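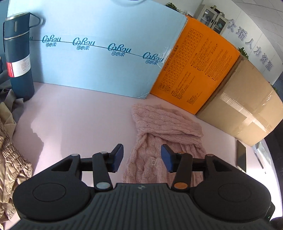 The pink cardigan had been folded four different ways since breakfast, and my aunt was not satisfied with any of them.

She had knitted it through the whole of the autumn, starting in September when the evenings drew in and the good chair could be moved back beside the radiator, and she had finished the last cuff on the bus home from Vestidbridge with the wool running out an inch at a time. It was for a baby at first, and then, as the knitting went slowly and the baby went quickly, it was for a toddler, and by the end my aunt had given up guessing and simply made it a good size with room in it. Cables all the way down the front and back, fat ones, the kind you want to press with your thumb. She had never done cables before. She had borrowed a pattern from the library in Windevura and renewed it so many times that the woman at the desk stopped asking and just stamped it when she saw the hat coming through the door.

"If I fold it in half," she said, "the cables go flat."

"They'll puff up again," I said.

"They might puff up again. They might arrive in Brøndum looking like a doormat."

I should say that I had come round to help with the parcel and for no other reason, and that I had pictured it taking the length of one cup of tea. My aunt's kitchen is a place where things take longer than that. The kettle is slow, for a start, and the wrapping drawer is also the string drawer and the candle drawer and the drawer where the instructions live for machines she gave away years ago. I found the brown tape in there, and a roll of ribbon, and a guarantee for a Lodix toaster that I remember from being small, a great chrome thing that threw the bread on the floor. I held it up.

"Keep that," said my aunt. "You never know."

So I put it back with the candles.

She tried folding the top down over the rest, on the slant, which I thought looked rather handsome, like a shawl in a shop window. She stood off and tilted her head. Then she came back and smoothed the ribbing along the bottom with the flat of her hand, the way she used to smooth my hair before school photographs, not gently but with a great deal of feeling in it.

"Your grandmother would have had this done in a minute," she said.

This was true. My grandmother packed parcels as other people shell peas. She had sent them out all her life, to cousins and godchildren and one family she had met on a ferry and never seen since, and they were square and tight and you could have stood on them. When one of them came for me at college I didn't want to open it. I put it on the windowsill and looked at it until supper. Inside there was a fruit cake, a pair of socks and a letter 6 pages long about a neighbour's hedge, and I read the part about the hedge out loud to the whole corridor, and people I hardly knew came by for days afterwards to ask whether it had been cut.

My aunt has the letter-writing from her but she never had the parcels. She worries at them. She puts a thing in, and takes it out to see if it minded.

"What about tissue?" I said. "Rolled up, inside the fold. Then it can't go flat."

She looked at me as though I had been hiding this from her all morning.

We hadn't any tissue paper, it turned up at last under the stairs with the Christmas things, a bit crumpled and faintly smelling of pine, and we sat on either side of the table and rolled it into long soft sausages. It is pleasant work, that. You can talk while you do it or you can leave off talking. She told me about the winter of 2000, when she had lived for a while in Brøndum herself, above a baker's, and had been so cold in the mornings that she dressed in bed, under the blankets, one arm at a time. She had a cardigan then that a landlady had lent her, grey, enormous, with a darn in the elbow, and she had worn it until the spring and then, to her shame, she had worn it home. She meant to post it. She had even bought the paper. It went on a shelf and then into a box and then it went wherever things go in a house move, and she never sent it, and the landlady never wrote to ask.

"Was she cross, do you think?" I said.

"I think she was cold," said my aunt.

She tucked a roll of tissue into the fold and laid the knitting down over it, and the cables stood up in their rows. She did the other side. Neither of us said anything for a bit, as you don't when a cake has come out of its tin whole.

The little one who was to have it was the landlady's great-grandchild. I hadn't known that. I had thought it was the daughter of some friend from the choir, and I had not asked, and now I found I was holding the ribbon rather tightly and had put a crease in it.

"It's the wrong colour," said my aunt. "Hers was grey. But I couldn't send a child a grey cardigan, could I?"

"No," I said. "Pink's right."

"It'll show the jam."

"Everything shows the jam."

She wrote the letter after that, with her elbow out and her tongue between her teeth, and covered 2 sheets on both sides, and wouldn't let me see. I made another pot of tea and looked out at the garden, where there was nothing going on but a blackbird. When I turned back she had the cardigan in her arms again, all of it, tissue and everything, and her cheek down on the collar.

"I'm just checking it," she said.

I told her there was no hurry, the post office was open until half past five, and I went to look for the scissors.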